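November 10, 2022 – band workshop, Nondby, back bench

A long day and a good one, so I'm writing it up while the kettle boils. Cúc, you'll want the bit on the sousaphones, and Maribel, the mellophone list is further down (sorry, I know you asked for it at the top, but I write these in the order things happen).

The last of the instruments from the Coltlow trip came back this morning, still in the big blue crates. I'd been dreading it a bit after what Leena told me on the phone about the rain at the stadium, but most of them were in better shape than I had feared. The cases took the worst of it. Three of the sousaphone cases are sodden through the lining and I've stood them open by the radiator in the corridor, so please step round them and don't be tempted to close the lids to make room. They'll smell like a pond by January if we do.

Sousaphones first, then. Number 4 has a sticky second valve again. I had it out and cleaned it, wiped the casing down with the long rod, oiled it, put it back, and it was lovely for ten minutes and then went slow on the upstroke. Swapped the spring with the one from number 7 and the fault stayed with number 4, so the spring isn't to blame. I think the casing has taken a very slight knock just above the bottom cap, where the strap ring sits. Kilian has the proper mandrel and I'd sooner he did it than me. I've tied a yellow label on it.

Number 6 is fine apart from the neck, which had been put on with a great deal of enthusiasm by somebody and took me most of an hour and a warm cloth to get off. Whoever it was – you're forgiven, but a drop of grease next time, please!

Mellophones: all back. Two water keys need new corks (11 and 14), and 9 has lost its lyre screw. I've a jar of odd screws from the old Nieminen cornets and one of them very nearly fits, so I'll have a go at running a die down it before we spend money on a new one. Lead pipe on 12 has a crease but it plays well and in tune, and I'd leave it alone until after the season.

Then drums, which took the whole afternoon. Mavis came down to help and we re-headed the two biggest basses together, which is so much nicer with a second pair of hands. We tried bringing the tension up in half turns and tapping at each lug, the way she learned it, and it does settle the head more evenly than my usual quarter turns all the way round. Noting it here so that I remember to do it on the tenors.

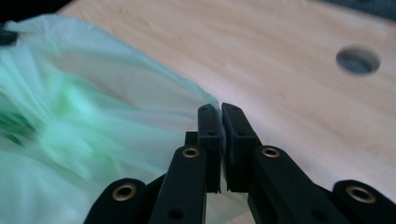
Should the snares be slackened off before they go into the store? Back the tension off by one full turn at every lug and leave the strainer in the off position, so the wires aren't pressed against the bottom head all winter.

I did that on the first four and ran out of afternoon. The rest are stacked on the left-hand shelves with their covers off. Two of them have the Wolteck strainers with the small thumb lever, and those levers are brittle in the cold, so be gentle with them if you get to it before I do.

Money, briefly. The quote for the new bass drum heads, the valve oil and a full box of water key corks came to 208, and Leena has already said yes to it. She also wants a figure for replacing all the sousaphone cases and the best I've had so far is 1,626, with delivery on top. I think we could do half of them this year and patch the others, but that's a conversation to have over a biscuit and not in a notebook.

Left to do:

- casing on sousaphone 4 (Kilian)
- corks on mellophones 11 and 14
- lyre screw for 9, try the Nieminen one first
- remaining snares slackened and covered
- tenors, half turns, Mavis's way
- 25 lyres to be sorted, straightened and put back in the tin
- turn the sodden cases round tomorrow so the other side gets the heat

I've had the key to the drum store copied and the spare is on the hook behind the door.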